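Course Handout 5: Planning and Budgeting for Outdoor Mobile Robots
Revised July 21, 2019

Purpose of this handout

Students preparing the equipment proposal are expected to submit a complete budget for one sidewalk or street robot, including all items needed to operate it for a full semester. Proposals that list only the purchase price of the platform will be returned for revision. The proposal is due in September, before the first field session.

1. Purchase price and operating cost

A vendor's quotation normally covers the base, the drive motors, one battery and a basic controller. It seldom covers shipping, spare wheels, a second battery, a charger suited to the building's outlets, or the staff hours needed to assemble and test the unit. Enter each of these on a separate line. Where a price is not yet known, enter the department's planning amount and mark it as an estimate.

For the worked budget used in class, the Jumer base is the reference platform. The planning amounts are $700 for a second battery and charger, $600 for camera and mount, and around $16 per week for storage and charging space.

2. Choosing a camera

Camera selection should begin with the route. Write down the time of day at which the robot will travel, the direction it will face, and the smallest object it must be able to report. A wide lens takes in both curbs of a street at once, but it bends straight edges near the sides of the view and leaves distant objects very small. Direct sun can wash out a large part of the view. A low-cost unit may be sufficient for a remote operator who needs only to follow the road. It may be unsuitable for reading signs or for judging small debris on the pavement.

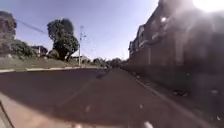 Figure 1. Street view from the robot, with sun glare at upper right and parts of the robot along the lower edge.

Mounting position also belongs in the budget. If the camera sits low or far back, parts of the robot's own body will take up some of the view, and the glare from pale body panels can be a further concern. A taller mast, a lens hood or a matte cover may be entered under "Accessories," with a short statement of need. Students comparing the Munshi and Lamum camera kits should request sample footage recorded outdoors in bright sun. Indoor samples will not be accepted as support for a purchase.

3. Site costs

The Flumitz route is a public residential street. Proposals for this route must include insurance, a safety attendant for every run, and a printed notice for residents. The attendant's hours are charged to the project even when the attendant is a student in the course.

4. Reserve and replacement

Set aside a reserve for repairs and state how the amount was chosen. Batteries, tires and cables are to be treated as consumable items. Cameras and controllers are to be treated as equipment and entered in the department inventory on arrival.

5. Items to submit

Budget sheet, with estimates marked
Written quotations for the base and the camera
Route description, including hours of operation
Outdoor sample footage from each camera under review
Statement of storage and charging arrangements

Reading for the next session: course packet, section on leasing and shared equipment.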